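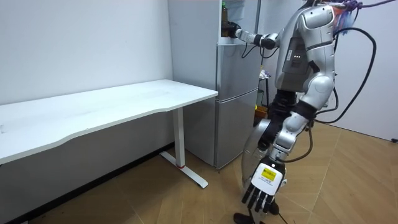

The Top Shelf

By the time we gave her a fridge to open she already had a name. She was called Mamura, after the bakery under my first flat, and I had been told more than once that you can't name a robot after a bakery. Well, I had, and it was on the cable labels, and I wasn't printing new cable labels!

We built her in the back room at Nallden Yard, where rent was cheap and the floor was just about level. There were four of us to begin with and three by spring. The one who left took his good soldering iron and (to be fair to him) left us his stool. The hip alone had taken a whole winter. I could have drawn you the inside of it in the dark. There were 72 screws in that hip and every one of them had been in my mouth at some point, which my sister says explains a lot.

But the hands! Oh, I loved the hands. I used to come in early just to run them through their stretches, thumb, first finger, second finger, out and back, with the lights off in the corridor and the whole place smelling of floor polish. They made a tiny sound, like somebody shuffling cards in the next room.

The job we'd set her was simple to say. Get a drink out of the fridge. We had shown her off at the Kanaujia open evening the year before, when all she could do was wave, and a small girl in a raincoat had asked what else she did. I said, "Soon she'll get you a drink." The girl said, "When?" and I have never in my life been asked a harder question.

So, a table first. A bottle on a table is the kindest thing you can offer a hand. You stand it up near the edge with plenty of space round it, and you let the arm come in from the side, slowly, and you hold your breath although there's no reason to. I must have stood that bottle up a thousand times. I knew the feel of the green cap better than my own door key.

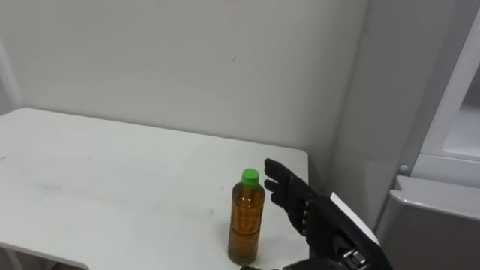 Mamura at the table, hand open, a few centimetres to go.

She was rotten at it for weeks and then one evening she wasn't. I rang both of the others, who were at home eating their dinners like normal people, and they came straight back, one of them still carrying a fork.

The fridge was another matter. A shelf has a roof over it and walls on both sides, and the arm has to go in level, so all the weight hangs off the shoulder and the shoulder complains. We named our arm program Dastura for reasons that were very funny at two in the morning, and Dastura did not like shelves. It would get the wrist up to the opening and then stop and think. Twenty seconds, sometimes. I'd be standing there with my finger on the stop button, whispering "go on, go on, you lovely thing," to a shoulder joint.

Try 51 was a warm evening, windows open, somebody's radio going across the yard. I wrote the number on the back of my hand. Up came the arm, past the seam between the doors, up and level, and it stopped, and it thought. The cable swung a bit behind her.

And the fingers went in.

They went in beside the bottle as neatly as a person feeling for their glasses on the bedside table. I heard the cards shuffle. Then the smallest clink, knuckle against bottle, and all three of us made the same noise, a sort of squeak, and I'd never have believed it of the tall one.

"Don't touch anything," I said.

"I'm not touching anything."

"Well, don't."

She closed her hand. The bottle turned a quarter way round on the shelf and leaned, and for a moment it was properly hers, lifted, a thin line of light under it. Then Dastura had another think. We waited. The radio played a whole song. The compressor came on and I could feel the cold on my arms from where I stood, and I thought about the raincoat girl, who would be taller by now and would want to know what sort of drink.

"Do we help her?" said the one with the stool.

"Give her the rest of the next song," I said.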